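Berketti bench team, minutes, 12 Jan 2024

I took notes again, so blame me for typos! Gervásio Conceição chaired. First up, the two-armed robot on the blue parts.

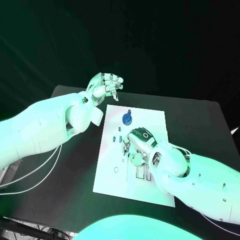 I said I like having my wrists back, but I'd miss the chatter. Gervásio promised no one loses hours before April. 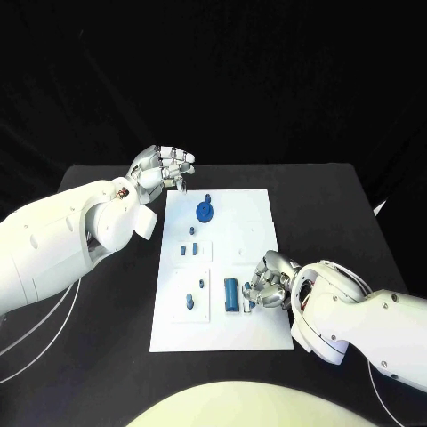 We also asked who resets the board on lates (still open, grr). Training is five people at a time, me included.

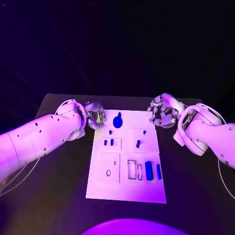 Blue parts and board, both arms over the table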